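3.2. Guardado de juguetes de peluche en recipientes abiertos

La segunda parte del estudio se ocupa de los juguetes blandos, que en los hogares de Ustby ocupan más volumen que cualquier otra clase de juguete y que rara vez tienen un lugar fijo. En el inventario general se registraron 2843 objetos infantiles. De ellos, over 200 se habían descrito en un principio solo como «peluche», sin indicar tamaño ni forma de guardado, y hubo que volver a clasificarlos según el criterio de Zanetti y Parisi (apartado 2.4).

Llamamos recipiente abierto a toda caja, cesta o cajón sin tapa en el que los juguetes quedan a la vista desde arriba. La caja de cartón es el caso más sencillo. Tiene paredes bajas, se traslada con una mano y admite que los bordes se recorten a la altura que convenga. La figura 2 muestra una caja de este tipo, alargada y poco profunda, colocada sobre una mesa de madera.

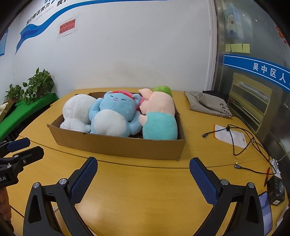
Última modificación de esta página: 2023-07-19
Figura 2. Peluches en una caja de cartón abierta.

En una caja así los juguetes grandes se disponen en hilera y los demás quedan detrás. El oso azul claro de la figura 2 está tumbado boca arriba, con los brazos extendidos hacia el peluche blanco y hacia el cerdo rosa, mientras que del peluche de color rosa vivo situado tras su cabeza apenas se ve una parte. Esta ocultación parcial afecta al recuento: un observador que anota desde un solo lado tiende a omitir la pieza posterior. Por eso en las fichas Narner se incluyó una casilla para los juguetes visibles solo en parte.

La orientación se anotó por separado. Un peluche puede reconocerse por la cara, pero también por las orejas o por la ropa, como ocurre con el cerdo, que lleva una prenda turquesa y aparece casi de lado y de espaldas. Cuando la cara no era visible y tampoco había otro rasgo claro, la ficha se cerró con el color y el tamaño.

No se pidió a las familias que despejaran la superficie de apoyo. Bolsas, cables y bolígrafos comparten a menudo la mesa con la caja, y su presencia se registró en el campo de entorno, sin sumarlos al contenido. Las diferencias entre mesa, estante y suelo se tratan en el apartado 3.3, junto con los datos de la serie Rinaldi.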